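Home | Visits | Technical notes | Members | Contact

Visit report: Plalline stone worktop plant, Bristley

Report by Benedicta Aryee

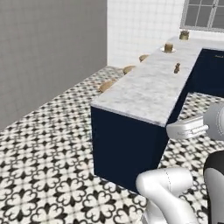
Navy island base with a white, grey-veined marble top (computer render).

The November visit was to the Plalline works at Bristley, which cuts and finishes natural stone for kitchens. Dzifa Agbenyega, the production manager, met the group at the gate at 9.30 and led the tour. Ear protection was issued at the door and worn throughout the saw hall.

Slabs arrive on A-frames and are stored on edge under cover. Each is checked for cracks by wetting the face and watching how it dries: a line that stays dark after the rest has paled is marked in wax crayon. Marble with a resin-filled back is accepted. Open fissures running across the slab are not, unless the cutting plan can avoid them.

Cutting is done on two bridge saws with water-fed diamond blades. The water is settled in a row of 6 tanks and pumped back round. The sludge is pressed into cakes and taken away by Akolgo. We asked about blade wear, and were told that quartzite is far harder on the segments than marble and that feed speed is set by the operator from the sound of the cut. No written table is used.

Edges are profiled by machine and finished by hand. The polishing pads run from 50 grit to 2,000 grit, and the operator wipes the edge dry between grades to look for scratches left by the previous one. Rounded edges take longer than a plain chamfer but chip less in use, and most domestic orders now specify them.

Sealing was the part that drew most questions. Plalline applies Pruvumex in two thin coats, with the surplus buffed off before it hazes. Cecilia Adjei, who runs the finishing bench, stressed that a sealer slows staining but does nothing against acid. She had left lemon juice on a sealed offcut, and the etched patch could be felt with a fingernail. A honed finish shows this less than a polished one.

The tour ended in the template room at 12.15. Templates are now measured by laser, although hardboard is still used for old houses where the walls are badly out of true. Joints are planned away from sink cut-outs where the slab length allows.

Parking at the works is limited. The group's thanks were passed on by Ngọc Mạch.

Recent visit reports
Lime kilns and hydrated lime: a morning at the burner
Brick testing: frost and water uptake
Slate splitting by hand
Terrazzo floors: grinding and repair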